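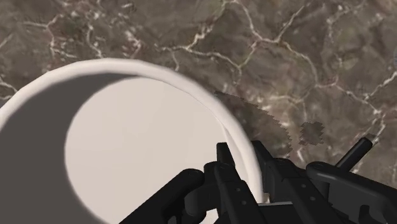 Pre-Run Inspection Checklist, Tabletop Gripper Cell, Simulated and Real
Nustico workcell, Kakenby site. Revision 5.

This list is to be filled before every series of runs. Mark each point OK, NOT OK or N/A, and write a comment when the mark is not OK. Please do not copy the comments from the previous sheet.

Part A. Scene and objects

A1. Table surface is loaded with the correct texture. OK.
Comment: Marble with white veins. It is a difficult background for edge detection, so the threshold from the plain table must not be used with it.

A2. Only the objects of the task are placed. OK.

A3. Cup is empty at the start. OK.
Comment: The rule is the same in simulation and on the real table. We had a discussion whether it is necessary in simulation. I keep it, so that the two sheets can be compared.

A4. Shadows are rendered with the agreed quality. NOT OK.
Comment: The shadow on the marble next to the cup has stair-stepped borders. There is also a small dark blotch, separate from the large shadow, and the detector can take it for an object. Please raise the shadow map setting before the next series and write the new value in the run file.

Part B. Gripper

B1. Finger model agrees with the fingers mounted on the real arm. OK.

B2. Fingers approach the rim from above, one on each side of the wall. N/A.
Comment: To be judged from the side camera. From the top view alone it is not permitted to sign this point, even when the fingers seem to be well over the rim.

B3. Closing force is limited to the value for thin objects. OK.
Comment: Limit is 17 N. In the Nwachukwu controller the limit returns to default after a restart, therefore it must be read again after each restart and not only in the morning.

B4. Collision shapes are switched on for both fingers and for the housing. OK.
Comment: In August the housing was forgotten and 68 runs had to be repeated. Please open the collision view and look at it, the check box in the menu is not sufficient.

Part C. Camera view

C1. Task object is inside the view at the grasp position. OK, with remark.
Comment: Cup is only partly inside, it leaves the view at the left and at the bottom. For the grasp point this is acceptable, as the right side of the rim is visible. For measuring the cup diameter it is not acceptable.

C2. Gripper does not hide the contact area completely. OK.

C3. Contrast between object and table is enough. OK.
Comment: White cup on brown and gray marble gives no problem. Inside the cup there is a strong border between shadow and light, and the Gorby segmentation tool should be tested on it separately.

Part D. Stop and release

D1. Stop button tested on the real cell. OK.
Comment: Tested Tuesday, before power was given to the arm.

D2. Speed in the teaching mode is reduced. OK.

D3. Simulated series is passed before the same program goes to the real arm. NOT OK.
Comment: 72 runs are required by our rule and the series is not complete. The program stays locked until A4 is corrected and the full series is repeated with the new setting.

Result of inspection: not released. Open points are A4 and D3. B2 must be filled when the side view is available.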